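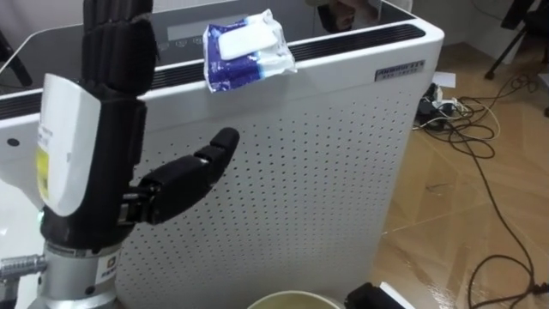 The big white air purifier in the front room at Bredcombe, touch buttons along the top and all.

Wanted: people to live with an air purifier for the summer (and tell me everything)

Hi! I'm Ruth Treloar, and I test household stuff for Ivetach, a small outfit that writes buying guides and plain-English instruction booklets for home appliances. Right now I'm up to my elbows in air purifiers, and I need help from people with ordinary homes, ordinary dust and ordinary patience.

I've spent most of the spring in our test house on Bredcombe with a tall white purifier very much like the one you'd get. I know it pretty well by now. I know how the front panel feels when you run a duster over all those little holes, and I know that the long black grille at the top is where my cat would sit if I let her anywhere near the place (I don't, she's a menace). What I can't know is how it goes in your house, with your kids and your frying and your habit of leaving windows open. So that's the call. Come and be nosy about your own air with me!

What you'd be doing

We deliver a purifier to your door and you keep it running for the whole study, which starts in June and goes for 2 months. You pick the room. Most people go for the living room or a bedroom, but if you've got a damp den or a hallway where the dog sleeps, I'd love to hear about it.

After that it's mostly just living. You'd fill in a short diary page a few times a week: which setting you used, whether you moved it, whether the noise bugged you, who in the house kept switching it off. I really do want the petty stuff. If your husband hangs his cap on it, write that down. If you bark your shin on it on the way to the bathroom at 3 a.m., write that down too, with whatever words came out of your mouth.

You'd also clean it, using the draft booklet I've written. I'm a bit nervous about this part. I rewrote the page on wiping down the front panel more times than I'd like to admit, and the page on the control buttons is still too long. Scribble on it! Cross things out! Telmo Casado, my editor, has a red pen the size of a broom handle and I'd much rather hear it from you first.

There are two phone calls, one near the start and one at the end. They run long because I talk too much, so get a cup of coffee beforehand.

Who I'm looking for

Anybody over 18 who lives within driving distance of Cendodbridge and will be home for most of the summer. A week away is fine, just tell me. Renters are welcome, and so are people in shared houses as long as the whole house says yes.

I could especially use:

Homes with pets that shed
People who cook a lot, particularly anything fried or smoky
Light sleepers
Folks who usually skip the instructions completely
Anyone who finds small touch buttons a pain to use

You don't need to know a thing about filters or fans. If you already own a purifier, you can still apply, but you'd need to unplug yours while you're using ours.

One serious note. This is a study about using and cleaning an appliance. It isn't a medical study, and I can't tell you whether a purifier will help with asthma or allergies or anything else. Please keep taking whatever you normally take and talk to your own doctor about that side of things.

What you'll need at home

A regular wall outlet you can spare, and a patch of clear floor. It's a tall thing and it's not shy, so have a think about where it could stand without a curtain or a couch back pushed up against the front. Stairs are okay. Nicanor Montoya does our deliveries and will carry it up for you, though he'd appreciate hearing about it ahead of time if you're on the fourth floor.

What you get

We pay $578 per household, half after the first phone call and half when the last diary page comes in. You won't pay for the delivery, the pickup or any replacement filters. At the end the purifier comes back to us.

If you have to drop out partway through, that's okay, and you keep whatever you've been paid up to then. Your diary gets a code in place of your name before anyone but me reads it, and nothing gets quoted in the guide unless you've said yes in writing.

How to apply

Send me a note through the form on the Ivetach site, or drop a letter at our desk in the Athanasiadis building. Tell me who lives with you (animals count), which room you'd put the purifier in, and one appliance you've owned that drove you up the wall. There's no wrong answer to that last one. Mine was a bread maker.

Please put "Summer Air" at the top so it lands in the right pile. I read all of these myself, usually in the evening, and I'll write back either way. If it looks like a good fit, I'll set up a quick chat and you can come by the test house first to see the purifier up close, press the buttons and hear how loud it gets. Mornings before 11 are best for visits. Parking's on the street, and the bell sticks, so knock hard.

Questions about payment go to Ignacio Villalobos in our office. Anything else, ask for Ruth.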